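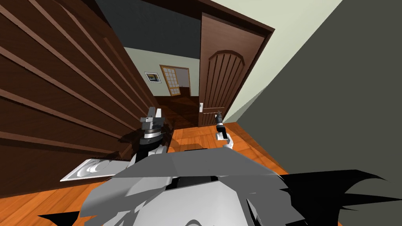

I've spent March with the trial version of Kovgate, which sells you a simulated house and a simulated two-armed robot to get lost in it. It costs £192 a seat for the year. I'm paying for mine, so I shall be as rude as I like. Most of my evenings have gone on the flat with the checkered parquet and the wardrobe that looks built to survive a siege, trying to get the robot past the open panel door and down the corridor. A thread.

2/ First, installing it. The installer asks where you'd like to put the houses, then puts them somewhere else. There's a setting to fix this. You find the setting after the houses have arrived, all 3,184 files of them.

3/ Once it's running, though, it runs. I've got an ordinary desktop with a graphics card that was considered quite good when I had more hair. No crashes in a month, apart from one that was me.

4/ The houses are the best thing in the box. Somebody at Kovgate has lived in a home with furniture in the wrong place and remembered how it felt. You get narrow gaps and doors that open into the exact spot you wanted to stand. My last simulator gave me rooms like squash courts and the robot did beautifully in all of them, then met a real hallway and sulked.

5/ The doors deserve a post. Lever handles turn properly. You have to get the fingers on, push down, and keep pushing while the base rolls back, and if you're greedy the wrist gives up first. I failed at it for two whole evenings. Then I read the manual, page 15, where it says to lower the grip force. I'd doubled it.

6/ Shadows: not good. They come out black and spiky, as if the robot were standing on a burst umbrella. If you're teaching a camera-based model anything, you will want to turn them off or soften them, and the soften slider has two useful positions out of a great many.

7/ I asked support about this and got Yavuz Bilgin, who replied the same afternoon and didn't once ask whether I'd tried restarting. He says the new lighting is coming in "the next release or the one following". I've worked in software. I know which one it is.

8/ Compared with Arum, which I used all last year: Arum is prettier, dearer, and its cupboards are painted on. You can't open a thing. It's like being shown round a flat by an estate agent who's lost the keys. Kovgate's cupboards open, and some of them have shelves.

9/ Compared with Bartoš: free, and you can tell, but the contact physics is still better than either. Stack two mugs in Bartoš and they stay stacked. Stack two mugs in Kovgate and go and make tea, and one of them will have moved out.

10/ The robot itself. You get one body, with a parallel-jaw gripper on at least one arm, and that's your lot unless you buy the Jamwood pack, which adds a three-fingered hand and a suction cup. I did not buy the Jamwood pack. I've looked at it in the shop a number of times.

11/ Driving it by hand with a gamepad is fine for the base and miserable for the arms. Left stick moves the left arm, right stick moves the right arm, and then you want to rotate a wrist and it's shoulder button plus d-pad plus a short prayer. Kaan Kahraman has put up a free controller layout on the forum which is far saner. Use his. Kovgate should send him a cake.

12/ Recording works and I have almost nothing to say about it. Press the key, do the task, press the key. It saves joint positions and camera views together and they line up. I've used paid tools where they didn't — and I didn't find out for a fortnight.

13/ Small gripes, in no order. The reset key is next to the record key. Trays left flat on the floor are weirdly hard to pick up, the fingers skate over the rim. Undo doesn't undo the base. The menu music cannot be turned off from the menu.

14/ Would I renew? Yes, grumbling. If you need clutter and working doors, get it. If you need things to stay put in a pile, wait a bit, or do your stacking in Bartoš and your wandering about in Kovgate, as I now do, with two sets of keyboard shortcuts and the wrong one always in my fingers.

15/ Off to have another go at the corridor. There's a glass-paned door at the far end and I've not got through it yet.

46 comments · 118 shares

Barbara Urbańczyk
The reset key! I lost a whole evening of drawer runs to that. You can remap it in the config file but not in the settings screen, obviously.

Esmaeil Daneshvar
For the trays, come in low with one gripper and push it against a wall till it tips up. Ugly but it works for me most of the time.

Iraís Sandoval
Does the trial include the bigger houses or only the flats?

Kaan Kahraman
Lemon drizzle please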